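Rolled towels in a wicker basket smell musty after a few days – storage or washing? 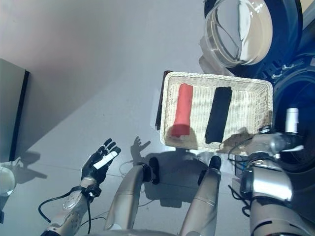
I have moved into a ground-floor flat in Maltdale and the bathroom has no window, only an extractor wired to the light switch. Towels go through the machine at 40, come off the airer feeling dry, and by the fourth or fifth day in storage they have a stale smell. It is worst at the centre of the roll. I keep them the way the red and black ones are, rolled up side by side in a shallow white wicker basket, with a gap between the two so that air can get round them. The basket sits on an open shelf next to the bath. I had assumed that wicker plus a gap would be enough.

What I have tried so far:
Longer on the airer (24 hours instead of overnight). Slight improvement.
Half the usual amount of liquid. No difference.
White vinegar in the softener drawer. No difference that I could detect.
A cheap humidity meter on the shelf. It reads in the high 60s most of the day and goes off the top of its scale after a shower.

I would like to know whether the rolling is the cause, or whether the towels are going into the basket with something already wrong with them. I have no tumble dryer and no space for one. The towels are ordinary cotton, mid weight, two years old.

Posted by flemden_flat2

Reply from Huang

Both, but mostly the second.

A towel that feels dry on the surface can still hold a fair amount of water in the base cloth and the hems. Cotton also takes up moisture from the air, so at the humidity you quote it will never get properly dry in that room. Rolling it then puts several layers between the middle and the open air. The weave of the basket and the gap at the side only help the outer layer. They do very little for the core, which matches what you describe.

Check it by weight. Dry one towel as thoroughly as you can, in full sun or over a radiator, let it cool, and put it on the kitchen scales. Then weigh the same towel as it normally comes off the airer, and again after three days in the basket. If it is heavy off the airer, the drying is at fault. If it gains in the basket, the room is at fault. On mine, a bath sheet in a damp bathroom put on 165 g between the airing cupboard and the end of the week, and it did not feel wet to the hand at any point.

The smell itself comes from bacteria feeding on skin residue and leftover softener. A 40 wash with liquid does not remove them reliably. Use powder containing an oxygen bleach, at 60, and check the care label first as dark colours may lose some dye. Wash the red and the black separately for the first hot cycle. Leave out the softener for good.

Order of work:
Run the empty machine at its hottest setting with powder. Clean the door seal and the drawer.
Wash the towels at 60 with powder, drum no more than two thirds full, extra rinse on.
Dry them outside the bathroom.
Store them outside the bathroom, folded once or twice and stacked loosely. Bring in one at a time.

The last step matters more than the shape of the fold. If you prefer rolls, roll them loosely and keep them in a bedroom or hall cupboard.

The extractor also needs looking at. One that stops with the light is not running for long enough. A timer model with an overrun is what you want, and if you rent, the landlord should be asked for it in writing. Hold a sheet of toilet paper to the grille with the fan on and the door ajar. If it does not stay up, the duct is blocked or the fan is worn out.

Reply from plolimo

Had the same thing. Put a bag of silica gel in with them, the sort you dry in the oven and use again. Worked for me for about 6 weeks, then I forgot to dry it out and the smell came back. Also the basket can be the problem, mine had mould on the underside. Turn it over and look.

Reply from flemden_flat2

Thanks both. I weighed the black one. It was 8 g over its radiator-dry weight coming off the airer, which seems acceptable, and a good deal more than that after three days on the shelf – so the room is the larger part of it. The underside of the basket is clean. The paper test failed, and I have emailed the letting agent. Towels now live in the hall cupboard. I will do the 60 wash at the weekend and report back on the red one if the colour moves.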